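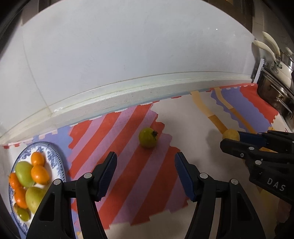
Home Essays Kitchen Letters About

Leave the Good Cloth On

My aunt Gertraud Widmer owned one cloth worth looking at, and she kept it in a drawer. It came out for birthdays and for the priest. The rest of the year we ate off wipeable beige, and the fruit lived in the bottom of the refrigerator in the bag it came home in, where we forgot about it until it had to be thrown out. I loved her dearly and I think she had it completely backward.

So this is my case for the loud cloth, left out all year, with the fruit sitting right on it. Not in a deep bowl, and please, not in that cold drawer with the wilting celery! On the cloth, or on a plate that's nearly flat, where you can see every piece and every piece can see you.

I've been doing it this way since a September when I came back from the market in Lund with far too much of everything (I always shop hungry) and no bowl big enough. I spread a cloth over the counter and just tipped it all out. The round things rolled off toward the wall, I fetched them back, and then I stood there and thought, well, that looks wonderful. I never put the cloth away.

People object to the pattern first. My friend Ileana Moldovan has a white kitchen, very calm, very pretty, and she told me that stripes under food made her feel as if she'd left a radio on. I do see it. But try putting a green tomato on white and then on red and pink stripes. On white it looks like something that isn't ready. On stripes it looks like you meant it. The yellow ones do even better, they practically hum, and an oval plate with blue flowers around the rim will calm the whole business down if you find you need calming. 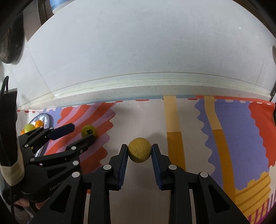
Veronika Nägeli

The second objection is that fruit doesn't keep as long out on the counter. Some of it doesn't! That's fine by me. I would much sooner eat a thing two days early than find it three weeks late, and when it's all lying there in front of you while the coffee drips, you pick things up. You turn them over. You notice the little brown speckles on a yellow skin, or the dark mark on a greenish one that had been facing down when you bought it, and you decide that one goes into the pan tonight. A bowl hides its bottom layer from you. I have lost more good fruit to the bottom of a bowl than to anything else in my life, and I once lost a whole tray of seedlings to a goat.

My neighbor Flurina says the real trouble is washing, and here I have to give some ground. A cloth that lives on a counter gets juice on it, and crumbs, and whatever was on your sleeve. Mine goes in the machine every week or so and it's faded a bit along the folds. I like it faded. If yours is an heirloom with fine edging and you can't bear the thought, then buy a cheap one at a rummage sale and love that one instead. But do think hard about who you're saving the heirloom for. I have my aunt's now. It had been out of its drawer so seldom that the creases were sharp as paper, and there wasn't a single stain on it to tell me who had ever sat there.

One more thing and then I'll let you get on with your supper. Don't arrange it. I've seen those kitchens in magazines with the oranges in a pyramid, and all it does is make everyone afraid to take one. Put the big ones by the little ones, let a tomato wander off on its own, leave a few orange ones on the plate with the green. When somebody comes by and takes one, don't fill the gap. The cloth shows through, and if you've picked a good loud one, you'll be glad of it.

I put a cherry stain on Gertraud's the first summer. It's near the corner, and I haven't tried very hard to get it out.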